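Section 3: Fitting and levelling the Senero putting mat

Read this section in full before unrolling the mat. The Senero is supplied in two lengths. The procedure is the same for both, except where a step says otherwise. The launch monitor and screen are covered in Section 2 and should already be in place if they are to share the room.

3.1 Choosing the position

The mat needs a flat, hard floor. Concrete, floorboards and tile are all suitable. Short-pile carpet can be used with the base boards fitted underneath. Thick carpet with underlay can't be corrected by the levelling wedges and should be avoided.

Allow enough clear floor behind the starting end for a full backswing with the putter, and enough at the cup end to reach in and collect balls. Leave one long side open. The other may be set against a wall.

Keep the mat away from radiators and out of direct sunlight through glass. Heat softens the backing and the edges will lift.

CAUTION: Do not place the mat over floor heating set to run while the mat is down. Damage of this kind is not covered by the warranty.

3.2 Unrolling

1. Sweep or vacuum the floor. Grit under the mat will show as a bump at slow ball speeds.

2. Stand the roll at the starting end and cut the straps with blunt-ended scissors. Hold the roll while the last strap is cut.

3. Unroll the mat slowly towards the cup end with the green surface upwards.

4. Roll the mat back on itself, surface outwards, and leave it for an hour.

5. Unroll it again and leave it flat overnight. Do not put weights on the surface. Weights flatten the pile and leave marks that affect the roll of the ball.

Note: In a cold garage the mat may need longer than one night. If the corners are still raised, bring the mat indoors for a day and repeat steps 3 to 5.

3.3 Fitting the base boards

Base boards are supplied with the long version and sold separately for the short one. They are marked on the underside with a letter and join in alphabetical order, starting from the tee end.

1. Lay the boards in order with the letters facing down.

2. Press each tongue fully into the next slot. No gap should be visible at the join.

3. Lift the mat on to the boards. Two people are needed for the long version.

4. Line up the cup opening in the mat with the opening in the last board before pressing down the edge tape.

The edge tape can be lifted and pressed again once or twice while still fresh. After that it should be replaced.
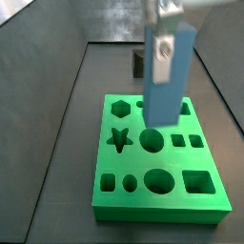 The cup insert, the flag socket and the return channel plug are all pushed into their openings from above, and none of them needs a tool. Check that the opening is free of loose fibres. Hold the insert upright over its opening, as the blue prism is held over the green foam block, and lower it straight down without tilting. An insert that enters at an angle will catch on the lip of the mat and tear the backing. When the insert is seated, the rim lies just below the level of the putting surface. If it stands proud, lift it out, turn it a quarter turn and lower it again.

CAUTION: Never strike an insert with a hammer or mallet. Hand pressure is enough.

3.4 Levelling

Levelling should be done with the mat in its final position and with nobody standing on it. Use the two-way spirit level from the accessory bag. A phone can be used as a rough check but is not accurate enough for the final setting.

1. Place the level at the centre of the starting end. Note the direction in which the bubble sits.

2. Slide one wedge under the low side of the board until the bubble is central. Do not stack wedges.

3. Repeat at each board join, working towards the cup.

4. Return to the starting end and check again. Adjusting one board may shift the board next to it.

5. Roll 13 balls by hand along the centre line at a gentle pace. On a level mat they will finish on both sides of the line. If they all drift the same way, that side is low and the wedges on it need to go in further.

If the floor falls by more than 3 millimetres along the length of one board, the wedges will not correct it. Move the mat or turn it end to end and start again from step 1.

Note: Wooden floors move with the seasons. A mat set level in March may need adjusting by the autumn.

3.5 Connecting the ball return

The powered return is optional. Skip to 3.6 if it is not fitted.

1. Place the return unit behind the cup end with its mouth against the channel.

2. Hook the two side clips over the edge of the last board.

3. Run the cable along the wall side of the mat. Do not run it under the boards.

4. Plug in the adaptor and switch on. The lamp shows amber while the unit checks itself and then changes to green.

5. Drop one ball into the cup. It should be sent back along the channel to the starting end.

If the lamp stays amber, switch off at the wall, remove any ball from the mouth of the unit and try again. Return units made by Condori fit the channel but need the adaptor collar. The older Amen unit does not fit.

CAUTION: Keep fingers and loose clothing away from the mouth of the unit while it is switched on. Children should not use the return without an adult present.

3.6 First use and care

The pile is slightly slow when new and reaches its normal speed after a few weeks of regular play. Brush it in one direction only, from the starting end to the cup, with the soft brush supplied. Brushing across the mat will make putts break towards the brushed side.

Wear flat, clean shoes or socks. Spiked golf shoes must not be worn on the mat, including soft spikes. Chipping from the surface is not recommended.

Spills should be blotted with a dry cloth and left to air. Do not use carpet shampoo or steam.

To store the mat, remove the inserts, lift the edge tape and roll from the cup end with the surface outwards. Store the roll lying down. A roll left standing on its end will sag and crease.

Replacement wedges, tape and inserts can be ordered from Skodis using the part list in Section 6.

Section 3 revised February 25, 2024. Checked by Chia-hao Shek, product support.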